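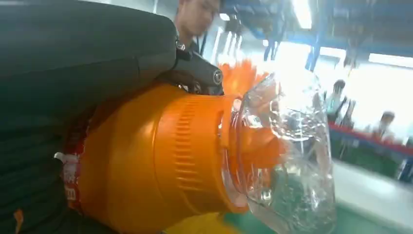 Is the Varkevetti padded gripper kit worth buying for a small shop that handles a lot of odd-shaped plastic goods?

For most small shops it is, provided you have one person who likes fiddling with settings and you don't need it to move fast. If speed is what you're after, save your money for now.

I've been putting off this review because I wanted to live with the kit a good long while before saying anything, and also (I'll admit it) because I had already told everybody at Brannigan that we'd be sending it back. We didn't send it back. It's been on our arm for almost 12 weeks now and I've grown very fond of it, with a few grumbles I'll get to.

What you get for $506 is a pair of padded fingers, the brackets that hold them, a wrist camera, a bag of screws and a login for the Pluvside software. The arm is your own business. Ours is an older one that used to run a pair of bare metal jaws, and those jaws left marks on pretty much everything with a shine to it. We handle summer goods and household odds and ends, so nearly everything has a shine to it!

The fingers are the best part, so let me gush a little. The padding is dark gray and matte, and it has enough give to settle around a curve without you having to find the perfect angle first. Take glossy orange plastic with a band of raised ribs, a nozzle sticking out, and a clear bottle hanging off the front of that. With the old jaws I'd have groaned out loud. You need to hold the body, you need to stay well away from the bottle, and there's a printed label in exactly the place you'd most like to grab. The Varkevetti fingers let you press against the body gently and still feel sure of your hold, and ribs seem to suit them especially well. I would still keep them off anything that's meant to spin.

Labels deserve their own paragraph. Paper ones with a weak glue will creep under the padding if you squeeze and then turn the wrist, and I lost a whole morning in the first week to crooked labels. Turning first and squeezing second cured nearly all of it. The printed guide has nothing to say on this, so I'm saying it.

Setup took me an afternoon and a bit. The brackets are sturdy, but you'll want your own hex keys, as the one in the bag is soft and rounded off on me almost at once. Tighten everything again after the first full day of work. The Pluvside software is friendly enough once you've found the menus, and you can save a grip under any name you like and call it up later, which has spared us a great deal of retyping.

Now the grumbles. The camera sits close in, so a finger takes up a big share of the view, and on a wide part you may find yourself guessing about the far end. Bright ceiling lights bouncing off clear plastic bother it too. We dimmed what we could and changed the angle of the arm, and that helped some, though I'd love a little hood for the lens. The pads pick up lint like a black sweater. And it is slow! Any faster than setting 4 and smooth parts start to slide.

I did write to Varkevetti about the hex key, and a replacement came in the mail in 3 days with a nice note, so full marks for that. They tell me a narrower finger is planned for September, and I've asked to be put on the list.

Compared with the Veklow set we had on loan last year, this one is gentler and a lot easier to wipe down. The Veklow was quicker and had a tidier cable. If all your parts are boxes, I'd probably still point you to the Veklow. For bottles, handles, nozzles and all the other awkward shapes that come through our door, I'm keeping this one.

Harriet Quintanilla
Posted Jun 30, 2025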